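Favness Shelf Kit for student robotics, reviewed by someone who had to put it together

Rating: three and a half out of five, and the half is for the chips.

I help run a robotics club that meets Monday evenings, and this spring we signed up for the Tivalard stocking challenge. If you haven't met it, the robot has to move groceries between a table and a shelf, put them where it's told, and refrain from wearing them. You can practice with any furniture you like, but the organizers suggest the Favness kit, so we bought one. We've had it long enough to have opinions.

What you get is a metal shelving unit, a packet of bolts, and a booklet of 19 pages, of which four are useful and one is upside down. The shelf levels have a raised lip at the front. The listing calls this a "retention edge." Cúc Lục, who writes most of our grasping code, calls it something else. A person stocking a shelf lifts over a lip without noticing. Our arm, left to its own judgment, drives a can straight into it and keeps pushing with great sincerity. We lost two sessions to that lip before Cúc added a higher approach path, and I will grudgingly admit the team learned more from it than from anything I had planned.

You supply your own groceries. We went with chip cans because they're cheap, they're all the same shape, and the club will empty them for you at no charge.
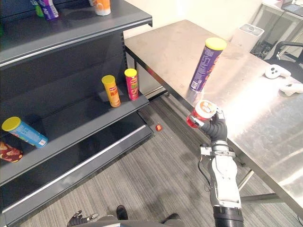

Red can in hand, more cans on the shelf, purple one still on the table.

Chip cans turn out to be a fine choice for teaching. The bright labels are easy on the vision students, and a can on its side is a different problem from a can standing up. We do both in the same run now. Upright was solved by the end of the second meeting. Sideways was solved several times, by several people, each of whom would like it known that theirs worked at home.

Assembly took Llinos Llewellyn and me one evening with a hex key apiece. The bolts are fine. The holes are mostly fine. One level went in backward and had to come out again, and the booklet's position on the matter was a drawing of a smiling man with no bolts in his hand. Budget an hour and a half, or fifteen minutes if you believe the box.

Once it's up, it's solid. The unit has been bumped, leaned on and reversed into by a robot of considerable mass, and it has never wandered. I can't say the same for the Haugen shelf we borrowed last year, which had a slow drift to the left that we blamed on our localization for most of a semester. Two students wrote a report about it. It was a good report.
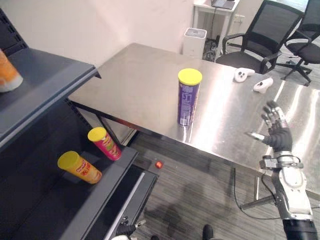 My main complaint is with the heights. The levels are adjustable on paper, but the steps between slots are so coarse that the lower one is either comfortable for the arm or comfortable for the camera. We chose the arm. The students running teleop have learned to lean sideways in sympathy while they drive, which has no effect on the robot and doesn't seem to be stopping anybody.

The second complaint is the glare, and it's only half Favness's fault. They recommend pairing the kit with a steel table. Steel wipes clean and looks very professional, and it also throws every ceiling light in the room back at your detector. Our first model was extremely confident about several objects that were light fixtures. If you already own a dull, ugly table, use that.

The third is the Arkico mapping file, sold separately, which is supposed to give you the shelf geometry ready to load. Ours had the levels in the wrong order. Llinos measured everything with a tape and typed it in by hand before the pizza came.

Would I buy it again? For a club with its own robot and a few patient people, yes. If you're starting from nothing, get a secondhand bookcase, screw a strip of wood along the front of each shelf, and put the difference toward chips. Avoid the sour cream ones. The dust gets into everything.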